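Posted in: Marketing Automation / Working Papers

4. Field test: what the merge field did to the open rate

4.1 Setup

Pliltidance sends email on behalf of small retailers, and Osport, which sells running gear, was the one that agreed to let us tamper with its reminders. The mailing list held 3,387 customers who had left something in a cart during June. We removed anyone who had unsubscribed, anyone listed twice, and one address that belonged to Osport's own help desk and had been abandoning carts at an impressive rate. This left 3,113 people, who were split at random between a plain reminder and a personalized one. Both went out at 10 in the morning, local time, with the same subject line.

The personalized version drew on four fields: first name, last item viewed, nearest store, and a sign-off from a named member of staff. Rustad and Dalen (in their earlier paper on sign-offs) argue that a human name at the bottom raises replies even when the reader suspects a machine wrote the rest. We had no quarrel with this, but we wanted to know what happens when the fields are wrong.
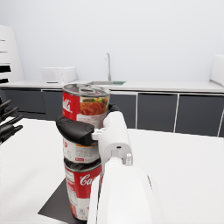
They are wrong more often than vendors like to admit. In our sample, 600 records had a first name field that was blank, in capitals, or filled with something other than a name. "Test" was popular. So was "Mr." One customer had entered a full delivery instruction, and was duly greeted as "Hi Leave With Neighbor" — a message she opened twice.

4.2 Handling of missing fields

Most sending tools offer a fallback value, usually "there" or "friend." Jembridge, the tool used here, applies the fallback only when a field is empty, so a single space counts as a name. We left this behavior alone for the first send and corrected it for the second. Boström reviewed the corrected records by hand and has asked that the next study use a script.

Figure 1. A robot hand holds a red-and-white can upright on a gray mat on a white table.
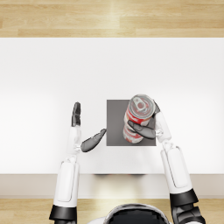 The sign-off field gave less trouble, mainly because Osport has few staff willing to lend their names. Vaughan Dunstan signed every personalized message. He received 20 direct replies, most of them asking about shoe sizes, and answered them all from his own inbox, a cost that does not appear in any of our tables but was mentioned to us several times.

4.3 Limits

One retailer and one month make a thin base. Osport's customers also skew toward people who finish races, and may be more patient with a long email than the public at large. Vlachopoulos has begun a repeat of the test with Nông, a grocery delivery service, where carts are abandoned faster and for less money. The reminder delay will have to be shortened there, as few shoppers want to hear on Thursday's timetable about herbs they needed for dinner.

Contact the authors | © Pliltidance Research | Back to top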